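# Student Teams Return to Zurico Hall for Season of Gripper Challenge

The Adar Robotics League, a school-year competition for students in grades 6 through 12, has opened its new season with 354 registered students from schools across the Stundmont area. Teams will design, program and test small robot arms that must pick up household items and set them down in a marked spot without dropping or damaging them.

The season began with a build workshop in the main room of Zurico Hall, where teams worked through their first handling trials. Under the league's rules, every arm must carry a small camera near the gripper, and the program must use the view from that camera to find and approach each item. Students may not steer the arm by hand once a scored run has started.

"Our students learn a great deal from a soft object that folds in the wrong place," the league said in a statement. "They write a plan, they run it, and then they sit down with the pictures and decide what to change. We want them to have enough time for that part, and this year's schedule has been written with that in mind."

Teams keep a picture log of their trials as part of the engineering notebook, which is worth a quarter of the final score. Judges will read the logs before the spring event and may ask a team to explain any entry. Light from the gripper pads, color spill on the items and blur from motion are all accepted in the log, and teams are asked not to edit their pictures before handing them in.
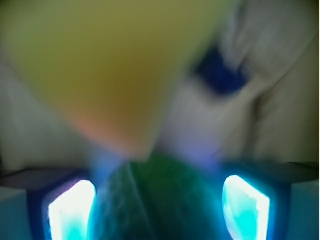
STUNDMONT, October - The handling trials are the first of three stages in the season. In the first stage, teams work with items that bend or crease when held. The green item between the glowing pads is see-through enough to take on some of their color, and it carries a fold running on a diagonal. Students are asked to note marks of this kind in their logs and to say whether their program reads them as part of the item's outline.

The second stage, which begins after the winter break, adds a time limit and a crowded work area. Teams must choose one item from among several and lift it clear of the rest. The third stage is the public event in the spring, where each team will make nine scored runs over a single afternoon.

New this season is a shared practice room, open on weekday evenings from 4:30 p.m. The room was fitted out with a grant of $3,340 from the Torres Education Fund, which also covers spare finger pads, cables and storage bins. Schools that do not have their own equipment may sign up for two evenings a month at no cost, and may ask for a third if the room is free.

The league has also made changes to the judging guide. Points for speed have been lowered in the first stage - a request made by several coaches after last season - and points for written work have been raised. A team that stops its own run for safety reasons will no longer lose the points it has already earned. The full guide has been sent to all registered schools, and printed copies are kept at the front desk of Zurico Hall.

Registration for individual students has closed, but schools may still enter a new team for the second stage. Entry forms must be signed by a teacher or coach and returned to the league office by the end of November. Adults with experience in programming, machine work or teaching who wish to serve as judges may also contact the office. Training for new judges takes one evening and will be offered in January.

**About the Adar Robotics League**

The Adar Robotics League is a nonprofit program based in Stundmont. It offers workshops, practice space and an annual competition to middle and high school students. The league office is located at Zurico Hall.

###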